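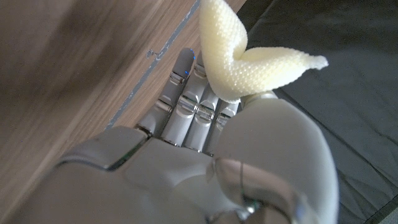 About us

Pestero tests robot hands, grippers, arms and wrist cameras for companies that are thinking of buying them. We are a small firm in Plerthorpe. We don't build hands and we don't sell them, and we take no commission from anyone who does.

Beat Eder and Mirjam Hollenstein started the company after several years on the same packaging line, where Beat looked after the arms and Mirjam wrote the control software. They had bought two grippers on the strength of the data sheets and sent both back. The first test bench was set up in Mirjam's garage that June. We moved to our current rooms on the second floor of the Maruyama building when the third arm arrived.

What we do

A customer sends us the things they need picked up, along with a short note on cycle time and what counts as damage. We run those items on two-finger grippers, suction cups and hands with several fingers, and we write down what happened on every try. A standard comparison is 200 picks per item for each gripper. A long run is 2000, and it goes on overnight with the wrist camera recording.

Much of our work is with soft goods. Knits, nets, bags and padded covers fold differently each time they are put down, so a gripper that does well on boxes can do badly on them. We keep a shelf of 461 test items, most of them fabric or thin plastic, and we use the same ones from year to year so that older reports can still be compared with new ones.

For hands with fingers and a thumb we look at the pinch between fingertip and thumb first. We record how far the item slips, whether the camera can still see it past the fingers, and how long the controller takes to settle. Finger joints are checked for play before and after each long run.

Reports

Each report has the settings we used, the full results table and the wrist camera video. Failed picks are included. Roughly 71 reports have gone out so far. Customers own their reports and may share them as they like, including with the maker of the gripper.

Our bench software is called Ikeck. Mirjam wrote it and still maintains it. It logs arm position, grip force and video on one clock, and customers can have a copy to replay their own runs.

Visits

You are welcome to come and watch your items being tested. Mornings are best, as the benches are usually being set up again after 3 p.m. Please tell us ahead of time if you are bringing a gripper of your own, and send the flange drawing so Beat can have an adapter plate ready.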